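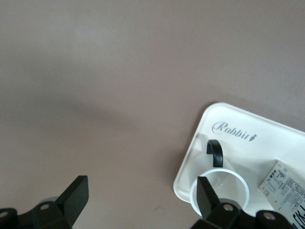

Can you please do the mug before the rest, our team has been stuck on it for two weeks? That message came in from Mahawong through the club page, and a couple more like it followed, so okay! The mug gets its own tutorial. I was going to do the whole tray task in one go, but the mug is where everybody's runs fall apart, so let's sit with it for a while.

Quick setup notes for anyone landing on this page first. The challenge is the Prukora tabletop round: one mug, one tray, one small package, and the arm has to move the mug off the tray and set it down on the bare table, upright, without dragging the tray along. You get 3 minutes. I'm assuming you have a two-finger gripper, a wrist camera and the Grakov practice script running already. If you don't, go do the setup page and come back (I'll wait).

Step 1. Pick where you're going to grab

You have two sensible choices, the rim or the handle. I love the idea of the handle grab, and I wasted most of March on it. The trouble is that the handle can point anywhere, so your wrist has to turn to match it every single time, and if you're a few degrees off, the mug swings. The rim works from almost any direction. One finger goes inside the mouth, one stays outside, and you squeeze the wall between them. Start with the rim. Please.

Step 2. Line up high, then come down

Park the gripper well above the tray and get the whole mouth of the mug in the wrist view before you go anywhere. Then open the fingers wide and move sideways until one finger is headed for the inside of the mouth and the other for open space. Only then come down. New drivers (me too, for ages) try to slide and drop at the same time, and that's how you end up tapping the rim and shoving the mug over.

Two things to watch in the camera view:

White on white is mean. If your mug and tray are the same color, the edge of the mug pretty much melts into the tray, and you'll misjudge where the wall is. Look for the rim and the shading inside the mouth, and ignore the outside of the mug.

Check where the package is. Your outside finger needs room, and a finger that comes down on a package corner will push it across the tray. Choose a side of the rim that faces away from it.

Step 3. Close slowly

Set your closing speed to 25 percent in the script. Full speed looks great and knocks the mug sideways about as often as it grips it. When the fingers stop moving, hold still and count to two. I know, it feels like forever with the clock going.

Step 4. The test lift

Go up 8 millimeters and stop. Look at the mug. If it's hanging level or close to it, carry on. If it's tipping, put it back down, open up and take a deeper bite on the wall. Trying to rescue a tipping mug in midair has never once worked for me, though I keep trying it!

Step 5. Over and down

Lift until the bottom of the mug clears the raised border of the tray with plenty to spare, then travel. Pick a spot on the open table far enough out that your outside finger won't hit the tray when it opens. Lower until you see the mug settle, open the fingers just wide enough to let go, and go straight up. Opening all the way is how the inside finger smacks the far wall, ask me how I know.

How much practice?

My own log has 91 mug runs in it, and the early ones are ugly. Things got better once I started turning the tray to a new angle before every run, which was annoying and worth it. Leave it in one place and you end up memorizing that one place, and in the real round somebody else sets the table.

If your fingertips slip on the glaze, try the Clilier pads from the club parts drawer, and wipe them down between sessions. The package is up next, and it's a flat grab, so you'll need to unlearn a bit of this.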